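Liltalell help board > Robots and automation > Papers and results

Folding result, does more data really do that?

Mylene Tagle
Reading up on the Golisero folding write up for a work talk. They say 2507 demos of people folding tops on beds and tables with the hand-held grippers, then a policy trained on the lot. What I cant work out is whether the gain comes from more demos or from more different homes. Table 3 mixes the two. Also do loosely laid shirts count the same as ones that start flat?? Need it by March, any help welcome.
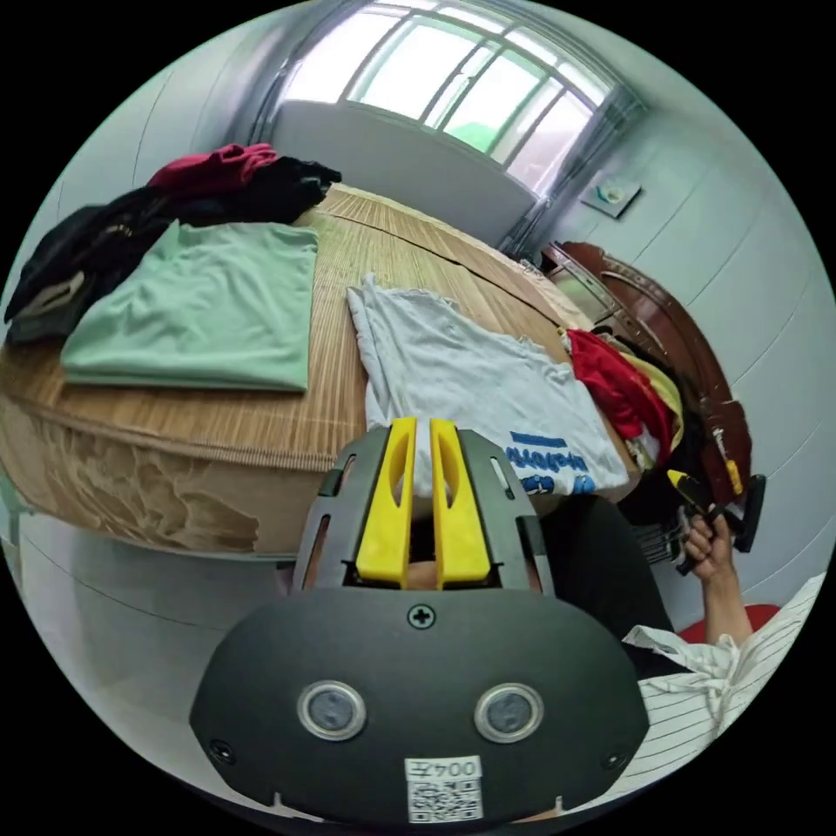 How many homes do you need before the policy works in one it hasn't seen? Depends on the task, but for folding the write up gets most of its gain in the first 10 homes, and after that the curve goes nearly flat.

Bakiton
Table 3 is a mess, agreed. Look at the appendix instead. They hold the total at 1000 demos and only change how many homes those come from. Same training, same test shirts. One home does badly on a new bed, ten does far better. So it's the homes, mostly. More demos from the same bedroom hardly moves it.
On the loose shirts: counted the same, one demo is one demo. Start state is logged though, so you could split it yourself if you have the files. I'd want to see that split, a shirt that starts flat is half the job done already.
Careful with the success score too. A fold passes if the outline is near enough a rectangle, sleeves can be anywhere underneath. Generous imo.

Ding
more data = better, always has been. just say that in the talk

Mylene Tagle
Thanks Bakiton, had missed teh appendix completely. Will use the fixed 1000 plot and leave table 3 out. Anyone got the start state files? Link on their page is dead for me.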